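Do goldfish really forget everything in three seconds?

You have probably heard this one. A goldfish swims past a plastic castle, forgets it, swims round again and thinks, "Ooh, a castle!" People say it on television and they print it on birthday cards. But how would anybody know? Did someone ask the goldfish?

When a fact sounds very neat, it is worth asking where it came from. With this one, good luck. Look for the scientist who timed a goldfish forgetting things and you won't find one. Some people say three seconds, some say five, and some say a whole minute. If it had been measured properly, you would expect them to agree.

So what happens when people test it?

Testing a fish's memory is easier than it sounds. You make a signal, such as a noise or a light, and then you give the fish some food. You do the same thing day after day. Then one day you make the signal and give no food at all. If the fish still hurries to the feeding spot, it must have kept something in its head from last time.

Fish pass this sort of test again and again. Goldfish have learned to push a little lever for food, and even to push it at the right time of day. Fish have remembered a signal for weeks, and some for months. That is a lot longer than three seconds! 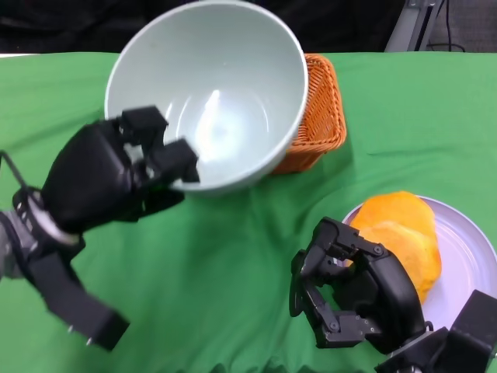
An empty white bowl and an orange woven basket on a green cloth.

Now let's be fair and doubt the other side too. Vangelis Antoniadis keeps goldfish at the Pindeck pond centre, and he is sure that his oldest fish, Utar, knows his face. Utar comes to the surface when Vangelis walks up and stays low when visitors do. Does that prove it?

Not yet. Perhaps Utar knows the sound of his boots. Perhaps Utar has spotted the feeding tub. Perhaps it is simply breakfast time – fish are good at knowing when breakfast is. To find out, you would have to change one thing at a time. Vangelis could come without the tub, or at a different hour, or a visitor could borrow his boots. He tried the boots in July. Utar came up for the visitor, which was a bit of a blow for Vangelis.

One try with one fish doesn't settle much, though. Utar might have been hungry, or just nosy. You would want to do it 40 times, with different fish and different people, and write down every result, including the ones you didn't like.

What about remembering the castle, then? We can't say what a goldfish thinks when it swims past one, or whether it thinks anything about castles. Anyone who tells you they know is guessing. What the tests do show is that goldfish can learn things and keep hold of them for a long time.

Try asking a grown-up how long a goldfish can remember. If they say three seconds, ask them who measured it.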